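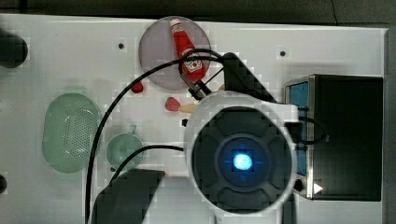 4. Fitting the Tamayo table top

4.1 Place the top face down on a clean blanket. Check that both cross rails are square to the long edge.

4.2 Offer up the first leg frame and start all the bolts by hand. Do not tighten them yet.

4.3 Repeat for the second leg frame, then tighten the bolts in diagonal order with the key supplied.

CAUTION: Do not use a power driver. The inserts will strip.
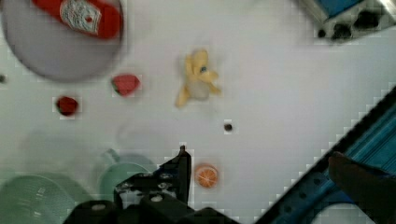
Fig. 4a. White top in use, with plate and bottle.

4.4 Turn the table upright. This takes two people. Lift by the rails, never by the edge of the top.

4.5 Adjust the feet until the top is level. On carpet, check the level again after 2 hours.
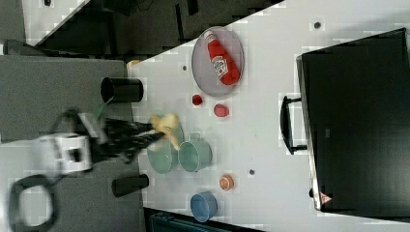

Fig. 4b. Table on grey carpet. Green plate and pot on the top.

NOTE: Leave 400 mm clear on each long side for chairs.

4.6 Wipe the top with a damp cloth and dry it. Scouring powder will dull the surface.
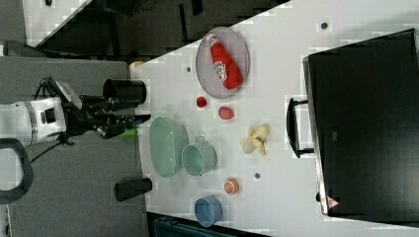 4.7 Retighten the leg bolts after one month, then every April. Spare bolts and feet are sold as Genunitz kit 472. Quote the number on the label under the rail when ordering.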